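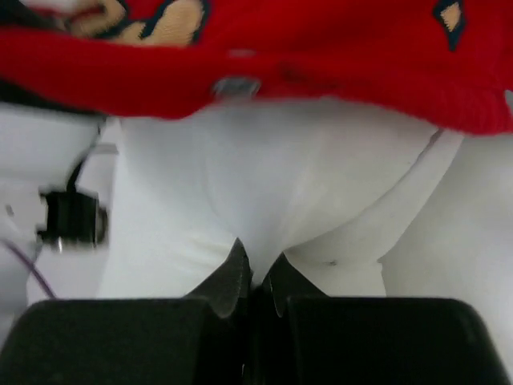
第二章 双臂软物练习台的架设与上手

本章写给刚进 Kekell 机器人社的同学。读完并跟着做一遍,你就能独立开台、录下自己的第一条双臂示范了!练习内容取自 Henley 校际赛的软物项目:两条手臂合作提起红布件,移到白枕上方,再放下铺好。布料每次落下的样子都不一样,好玩也好玩在这里。

开始之前请确认:
工作箱(社里叫它 Corkero 箱)已放稳,箱内没有上一组留下的杂物。
Fikre 控制软件已装在台上的电脑里,用社团账号登录。
本练习需 2 人一组,一人操作,一人看台。看台的同学手不离急停按钮。

注意:通电状态下不要把手伸进箱内。要整理布料,先在 Fikre 里点“暂停”,等手臂停住再动手。

2.1 检查底座和线缆

1. 断电,用手轻推左右底座。有松动就把支架螺丝拧紧,再推一次。

2. 从底座往上顺一遍线。线要留出余量,弯成宽松的弧,手臂伸到最远时也不能绷直。余量给得太少,夹爪一转就会拽到插头;给得太多,线圈会垂到平台上,和布料缠在一起。头一回理线总要来回试几次,别急,理顺了之后看着特别舒服。
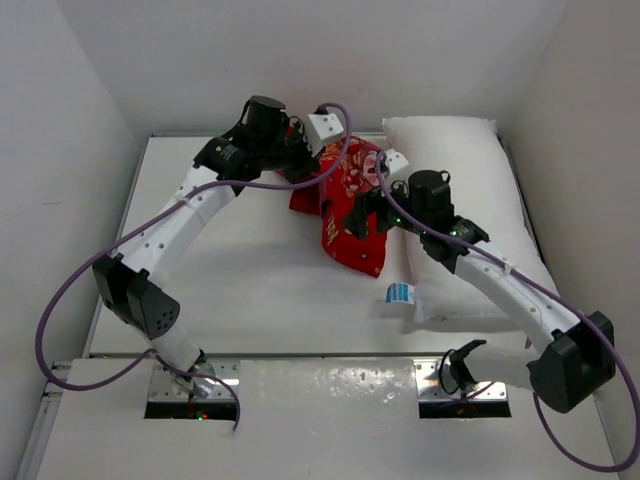
每次换人操作,都请重新顺一遍线,前一组的动作范围和你们的很可能不同。顺线时让手臂分别走到平台的左边、右边和靠后的位置,在每个位置停一停,看线有没有蹭到关节外壳或箱壁。

3. 检查夹爪。指尖上如果挂着线头,用镊子取下。指尖有小缺口还可以继续用,但要登记在台账里;缺口边缘若会勾丝,就换一副。

4. 接通电源,等指示灯稳定后打开 Fikre,点“回零”。两条手臂会依次动作,请耐心等左臂停住、右臂也停住,再做下一步。

提示:回零时听到连续的咔咔声,立刻断电,多半是线压在了关节下面。

2.2 摆放红布件和白枕

1. 把白枕竖着放在平台右侧,轻轻拍松。洗标朝哪边都行,同一批示范里保持一致即可。

2. 把红布件放在白枕左边,随手一丢就好。请忍住把它叠整齐的冲动!赛场上的布不会替你叠好,平时练得乱一点,上场就从容得多。

3. 打开 Fikre 的预览窗口,依次查看腕部画面和固定机位画面。布料的花纹很热闹,腕部画面靠近时会占得满满当当,这时看布边比看花纹管用。

4. 调整曝光。白色箱壁容易过亮,先把自动曝光关掉,再往下调,调到白枕上的褶皱清楚为止。

5. 手臂移动快的时候,腕部画面会糊。可以先慢速扫过布面,找出拖影能够接受的最高速度,记在台账的“速度”一栏。以后本组所有示范都不要超过这个速度。
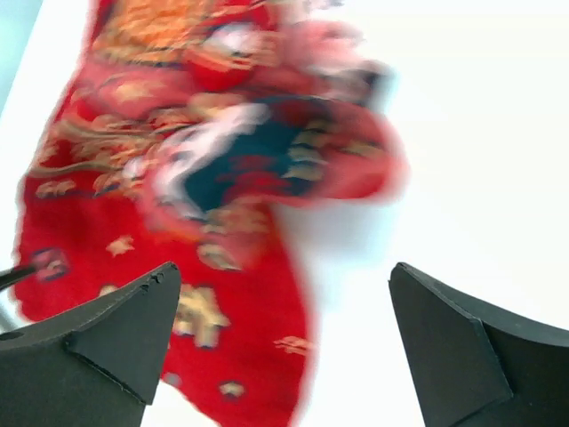 6. 让夹爪在布料上方张开、合拢,确认两根手指同时到位。一快一慢的话,进入“夹爪校准”,按屏幕提示重做。

7. 点“保存布置”。文件名写组号加序号,不要写“最终版”“最终版新”这类名字,到了 12 月整理数据的时候,谁也认不出来。

2.3 录制第一条示范

1. 看台的同学口头报“可以开始”,操作的同学复述一遍,再按录制键。

2. 开录后先保持不动 2 秒,给后面的剪切留出头。

3. 左臂先下,夹住布料上缘。夹的位置宁可靠里一点,只夹到最边上很容易滑脱。

4. 右臂从另一侧靠近,夹住后不要马上抬,先让两臂轻轻相向,给布料留一点松量。

5. 两臂同时上抬,再向白枕移动。移动时眼睛盯着布料的下沿,下沿过了白枕再降低高度。

注意:布料绷紧时不要继续外拉。关节电流读数超过 1000 毫安,Fikre 会弹出黄色提示,此时请松一点;出现红色提示就停止录制,这一条作废。

6. 布料落下后,右臂先松开,左臂再松开,两臂退到平台上方。只盖住一半也没关系,照样保存,标签选“部分完成”。这样的数据非常有价值,模型正好可以学到怎样补救。
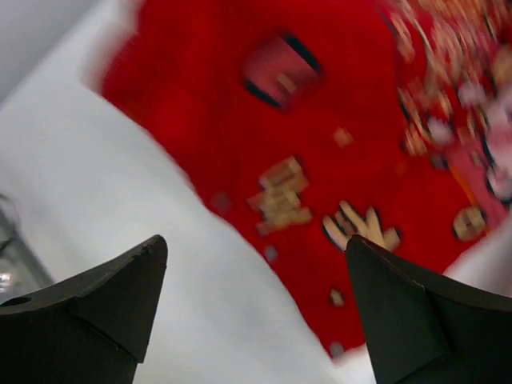 7. 按停止键,回放一遍。重点看夹爪接触布料前后的那一段,三路画面要对得上。有一路明显滞后,就检查那一路的数据线并重录。

8. 恢复布料和白枕的位置,交换角色,再来一条!

2.4 常见情况

夹爪合拢却没夹到布:高度偏高。一点一点往下降,不要一次按到底。

布料和白枕一起被带起来:夹得太深,指尖碰到了枕面。松开,退回,从布料隆起的地方重新下手。

录制中断,提示“缓存已满”:单条示范上限为 4000 帧,超出后会自动停止。把中途犹豫的时间缩短,一般就够用了。

预览画面偏红:布料占满画面时,自动白平衡会跑偏。改用手动白平衡,在布料进入画面之前锁定。

2.5 收台

1. 点“停放”,等两臂收好,再退出 Fikre,最后关电源。顺序不要颠倒,先断电的话手臂会直接落下来。

2. 取出红布件抖一抖,和白枕一起放回收纳架。

3. 在台账上写下条数、速度和夹爪状况。录到特别漂亮的一条,请在备注里画颗星,社里每次例会都会放出来一起看。

本章修订日期:2024年2月18日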